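Storing Fresh Produce Without a Refrigerator Crisper

Posted 11th July by the Brolitz Kitchen Desk
27 comments – 3 shares

Many small kitchens have a compact refrigerator with no crisper drawer. Most common produce can still be kept in good condition if it is sorted by temperature and by sensitivity to ethylene, the gas that ripening fruit gives off. The method below assumes a room between 60 and 72 degrees Fahrenheit.

Step 1. Sort before you store

Divide the produce into two groups. The first releases a lot of ethylene: bananas, apples, pears, avocados and ripe tomatoes. The second is damaged by it: leafy greens, broccoli, cucumbers and carrots. Bell peppers release very little and can go on either side for a short time. Remove anything with a soft spot or broken skin and use it the same day. 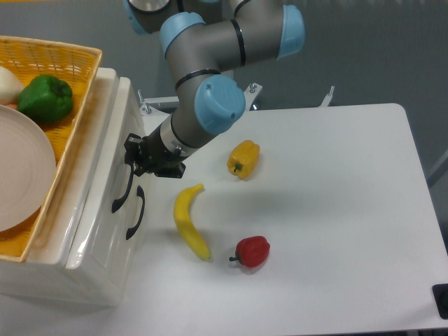

Leave everything unwashed at this stage. Surface water speeds up mold, and most produce should be rinsed just before it is cut. If an item is muddy, brush it off and let it air dry fully before it goes into a container.

Step 2. Assign a location

Onions: dark, dry, ventilated. Keep them away from potatoes. A cut onion goes in the refrigerator in a sealed container.

Bananas: counter, away from direct sun. Refrigerate only when ripe. The peel will darken, but the flesh stays usable for several days.

Bell peppers: refrigerator for whole fruit you plan to keep for a week. Room temperature is acceptable for 2 days.

Carrots: refrigerator, tops removed, in a bag with a damp paper towel.

Step 3. Choose the container

Open baskets suit items that need air movement. Woven and wire types both work, provided the contents are not piled deep. Closed drawers hold moisture and are better for bread and wrapped goods – check them often for crumbs. The Oltis wire bin and the Zoëga stacking crate were both used for this article, and either is suitable for onions. 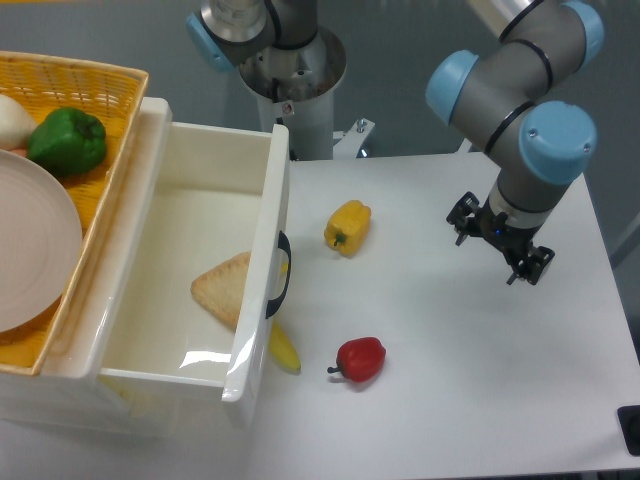 Line any solid-bottomed container with a paper towel and replace it when it feels damp. Wash the container with warm soapy water at each restock and dry it completely.

Step 4. Inspect and rotate

Check all containers every 3 days. Move older items to the front and place new purchases behind them. In December, when heating dries the air, greens wilt faster and the towel in the bag may need to be dampened again.

Related
Freezing Chopped Peppers
Reading the Jerport Humidity Gauge
How Long Does Bread Keep?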